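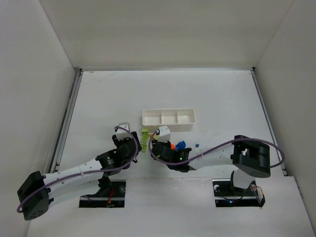 How to get old stains off a white plastic cutting board

Most advice on this starts with lemon and salt. I have tried lemon and salt on three boards and what I got was a board that smelled of lemon. Skip it unless you enjoy the scrubbing.

Start with plain dish soap and the hottest water your hands can stand. Scrub along the knife marks, then across them. Rinse and let the board dry all the way before you decide how bad it is, as wet plastic hides a lot.

If there is still color in the cuts, make a paste of baking soda and water, spread it on and leave it for 15 minutes. The paste helps with tea and tomato. It did next to nothing for turmeric when I tried it, whatever the comments under other recipes claim.

For turmeric and beet, use plain unscented bleach, diluted the way the label says for kitchen surfaces. Lay paper towels over the stain and wet them with the mix so it stays put. Give it 40 minutes, rinse well, wash again with soap. Open a window. Never put vinegar in with the bleach, even if some "miracle cleaner" recipe tells you to. That makes a poisonous gas.

Sunlight is the one folk remedy I'd defend. Mafalda Mota told me to leave a washed board outside for a day and I didn't believe her. Turmeric faded to almost nothing by evening. Carrot took two days. Old brown knife marks didn't change at all.

I also paid for a tub of Brimeck paste last December. It worked about as well as baking soda and cost a good deal more.

If your fingernail catches in the grooves, stop cleaning and replace the board. Sanding can smooth light cuts, but it leaves plastic dust that you then have to wash off, and mine stained faster afterward.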